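Der Knopf

Als Cheng-en Man die Wohnung seiner Tante in der Arkellgasse übernahm, bekam er einen Schlüsselbund, einen Gummibaum von beträchtlicher Höhe und eine Keksdose mit 171 Knöpfen. Die Zahl stand auf einem Zettel im Deckel, in der runden, ein wenig nach rechts geneigten Schrift der Tante, und weil sie ihr Leben lang eine genaue Frau gewesen war, zweifelte er keinen Augenblick daran.

Er selbst hatte mit Knöpfen nie viel zu schaffen gehabt. Er war Klavierstimmer, fuhr mit dem Regionalzug bis hinauf nach Skumance, wo die Instrumente in den feuchten Pensionen schneller verstimmten als anderswo, und trug seit Jahren denselben grauen Mantel, an dem der oberste Knopf fehlte. Man gewöhnt sich an so etwas - im Winter hält man eben den Kragen mit der Hand zu und grüßt mit der anderen.

Im September aber, es war schon kühl am Abend, klingelte Frau Abbasi aus dem zweiten Stock. Sie brachte einen Teller Mandelgebäck, wie sie es der Tante immer gebracht hatte, blieb auf der Schwelle stehen und betrachtete lange den Mantel am Haken.

»Der gehört dazu«, sagte sie schließlich.

»Wozu?«, fragte Cheng-en.

»Na, zur Dose. Ihre Tante hat immer gesagt, einer davon sei für den Neffen, der müsse nur einmal lange genug sitzen bleiben.«

Also saßen sie in der Küche, aßen Mandelgebäck und suchten. Es gab Knöpfe aus Horn und Perlmutt, einen mit einem Anker, der von Onkel Botoras Matrosenjacke stammte, und einen winzigen roten, bei dem Frau Abbasi plötzlich still wurde, denn der war von dem Kinderkleid ihrer Ältesten, das die Tante einmal über Nacht geflickt hatte, 26 Jahre war das nun her. Sie legte ihn auf ihre Untertasse, und Cheng-en schob ihn ihr, als sie ging, in die Schürzentasche.

Der graue fand sich ganz unten, in Seidenpapier gewickelt. Er nähte ihn noch am selben Abend an, schief und mit viel zu viel Faden. Danach fand er, der Mantel habe nun auch eine gründliche Wäsche verdient, und mit dem Mantel gleich die Vorhänge, die Tischdecken und überhaupt alles, was noch nach Lavendel und nach früher roch.

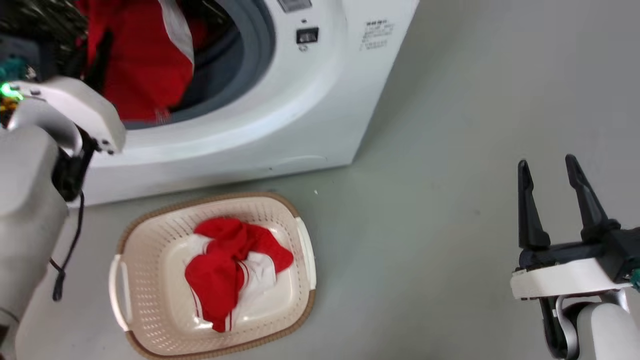 Waschtag, mit Korb vor der Maschine.

Mit den Tischdecken wurde es dann doch nichts. Er hatte sie schon über dem Arm, da hielt er die Nase hinein, und es war so sehr die Tante, ihr Flur, ihr Sonntagskaffee, dass er sie wieder zusammenlegte, Kante auf Kante, wie sie es ihm als Jungen beigebracht hatte, und zurück in den Schrank trug.

Den Zettel im Deckel aber änderte er. Er strich die alte Zahl sorgfältig durch, zog die beiden Knöpfe ab und schrieb die neue darunter, und dann ging er hinunter zu Frau Abbasi, um ihr den leeren Teller zu bringen.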